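**Glare and cord routing, Fumwood unit**

**crabtree_fitout** · Wed 13 April

Ceiling is corrugated panel on exposed beams, with long strip fittings. Walls are smooth white. Glare at table height is the complaint.
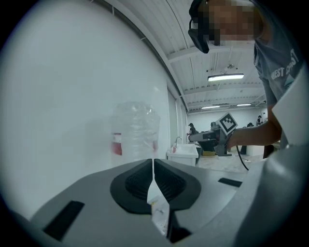 I have a quote from Tendell for diffusers, nine fittings at $319 each, colour temperature unchanged. Before I sign, is it worth painting the ceiling a darker grey instead?

**ohm_and_away**

Leave the ceiling alone. It's your main indirect reflector and darkening it will increase the contrast against the tubes. Diffusers first.

**sill_plate**

Disagree. The floor is the problem. Polished stone throws a specular image of every fitting straight back up, and a diffuser only softens that. Put down matte matting where people stand.

**crabtree_fitout**

Matting would also cover the cord, which runs out from under the table.
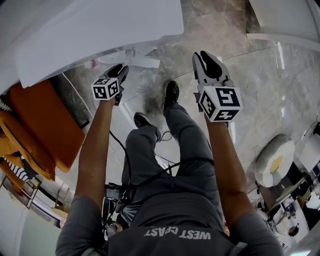

*Marble floor, white table and the cord.*

**ohm_and_away**

Don't run a cord under matting. Use a Ciken floor cover, up to 14 mm high, or take it along the wall.

**sill_plate**

Fair on the cord. I still say matting before diffusers. My measurements from last June, same sort of floor, are written up here: 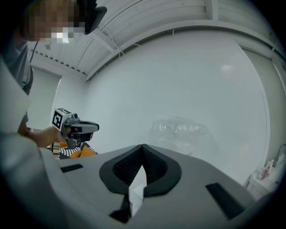 *1 min read*

Meter at table height, facing down the room, lights on, blinds shut. Matte matting cut the reflected reading more than the diffusers did. I didn't test the two together.

**ohm_and_away**

One room, one meter position. I'd want a second reading at standing eye level before spending anything.

**crabtree_fitout**

Can do that. Cord goes along the wall either way. Tendell's quote is on hold.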